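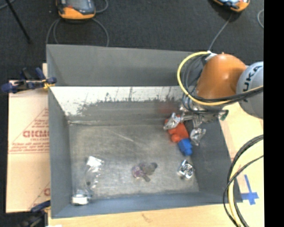
料箱分拣，十一月的进度

从一个开口的箱子里，把一堆不一样的东西一件一件拿出来。家里叫收玩具，车间里叫散料上料或者返修件分拣，活是同一种活。上次写洗碗和叠衣服的时候有读者留言，问机器到底能不能干家务，我当时答得比较含糊。这次只谈拿东西这一步，范围小一点，能说得具体些。

先说单一品种。箱子里全是同一种螺栓或者同一种壳体，有CAD模型，表面是哑光的，这个问题在工业上可以算解决了。相机拍一张点云，模型配准，算抓取位姿，做碰撞检查，走轨迹。剩下的是工程量：标定多久做一次，光源装在哪一侧，箱底最后几件怎么处理。Trutach那条线我去看过，换班不停机，操作工主要负责换箱。

混装是另一回事。物体没有模型，形状事先不知道，互相压着、靠着。我把难点按自己碰到的频率排一下。

一、透明件。结构光和飞行时间相机对透明塑料基本没有可用的返回，点云上要么是一个洞，要么直接看到箱底的深度。系统以为那里是平的，手指就按箱底高度下去，结果可想而知。RGB分割能补一部分，靠高光和边缘的折射认出有东西，但只给轮廓，给不了高度。常见做法是让手臂带着夹爪慢慢往下探，靠力矩判断接触，代价是节拍。

二、反光件。小的金属件，尤其是带环形纹路的，每一圈都是一条高光，深度图上是一串飞点。多曝光融合有用，偏振片也有用，两样一起上要多花拍照时间。金属料箱本身也反光，箱壁会映出邻近物体的颜色，分割网络偶尔会把映像当成物体去抓。换成哑光塑料箱能省掉很多麻烦，但车间里用的就是金属箱，客户不会为了你的相机换箱子。

三、靠壁和靠角。两指平行夹爪需要在物体两侧各有一根手指的空间。东西贴着箱壁，外侧那根手指就没有地方放。斜壁的箱子稍好，直壁的最差。人遇到这种情况会用指尖先把东西拨出来再拿，这个动作对机器来说是两次规划，中间还要重新拍照，拨完之后东西滚到哪里不能假定。

四、挨在一起的物体。两件东西头尾相接，颜色差别大时好分，颜色接近时分割经常给出一个长条。按长条的中心去抓，正好抓在接缝上。

五、外形不规则。带疙瘩、带凸起的东西，接触面不是平面，夹住以后会转。指面包一层软的或者有褶皱的材料可以增加接触面积，磨损也快，得当耗材管。指面状态还会影响抓取策略的表现，同一套参数换了新指面，成功率要重新测，这一点我见过的报告里写得很少。

Hala Lamrani前阵子在Peris做过一轮测试，我拿到了她的记录。她的设定是这样：混装料箱，家用小物件和五金件混放，每次清空为止，不允许人补手。抓取尝试共300次。她没有只报一个总成功率，把失败按原因分了类，这种记法我很赞成。透明件和靠壁件占了失败的大头，规则的不透明件很少出问题。她的节拍是每件9秒，包含拍照和放置。

9秒是什么概念。人从箱子里挑一件东西，认出来，放到对应的格子里，动作连贯的话比这快得多，而且不用重拍。Tin-yau Tam对这个数字的看法跟我不太一样。他的意思是节拍不用跟人比，夜里没有人的时候，慢也是产出。道理成立，前提是夜里不会卡住。一个透明件抓不起来，系统反复尝试，早上来看还在同一件上，后面的全没动。所以我现在看一套分拣系统，先问它放弃的逻辑怎么写。连续失败几次算放弃，放弃以后是跳过、摇一下箱子还是报警，报警了通知谁。演示视频里一般看不到这部分。

家用这边，Kivi今年发了收纳功能，我借来用过。地板上的东西能收，软的、轻的都行，积木类的硬物也行，但收进箱子和从箱子里取出来是两个难度。前者松手就可以，后者要面对上面列的每一条。它目前只做前者，说明书也写得很清楚，没有夸大。让它把某个指定的玩具从箱子里找出来，做不到。

Stilent走的是另一条路，用吸盘加夹爪的复合末端。平面多的物体吸，其余的夹。思路没有问题，麻烦在切换。判断用哪种方式本身又是一个分类问题，判断错了白跑一趟。另外带疙瘩的表面吸不住，薄的软塑料一吸就变形漏气，最后还是落回夹爪。末端变大以后，箱角更难进。

再说一些不太会写进论文的事情，都跟机械和布置有关。

线缆。手臂外侧走的线要留出足够的弯曲余量，做成一个松的大弯是常见处理。余量小了，腕部转到极限位置会拉扯接头；余量大了，手臂伸进箱子时线会蹭到箱沿。仿真里一般没有线，碰撞检查也就不会管它。我的做法是把线的外包络当成一个粗圆柱加进碰撞模型，难看，但有效。

料箱固定。箱子不固定，手指碰一下壁就移位，标定全废。用夹具把箱沿夹死在台面上是最省事的，台面上再贴胶带做定位标记，万一要拆下来清洗，放回去能对得上。量产线上应该用定位销，实验阶段夹具足够。有一点要注意，夹具高出箱沿的部分要进碰撞模型，跟线缆一样，容易漏。

示教器。放在伸手够得着的地方，线不要横在人走的路上。急停按得到比什么都要紧。

箱底磨损。旧金属箱底有划痕和斑块，分割网络训练时如果只见过新箱子，会把一块浅色的磨痕认成薄片件。解决办法是拿旧箱子去采背景数据，多拍几种光照。成本很低，我建议一开始就做。

回到能不能干的问题。我自己的判断分两档。

可以交给机器的：品种已知，或者品种未知但不透明、不强反光，单件重量在夹爪额定范围以内，允许少量剩余由人收尾。剩余率要写进合同，不写的话验收时会扯皮。

还不能交的：要求清空的混装箱，里面有透明容器、小的亮面金属件、会滚的东西。触觉能补一些，我手上这套指尖传感器采样率够用，难的是接触以后怎么用这些数据改动作，目前还是规则写死的，遇到没写过的情况就退回初始位。

学习类的方法进步很快，遥操作采一批示范，训出来的策略在拨动、重抓这些动作上比手写规则自然。我试过的策略有两个共同的问题：换箱子掉点，换指面也掉点。掉多少取决于示范里有没有覆盖。采示范的人手法也有影响，喜欢从左边下手的人，教出来的策略也偏左。

下一步打算做靠壁件的对比，同一批物体，直壁箱和斜壁箱各跑一遍，拨动策略开和关分别测。透明件单独记，不混在总数里。指面先统一换新的，中途不换。记录表沿用Hala的分类，再加一栏线缆干涉，之前这一类都被归到了“其他”里面。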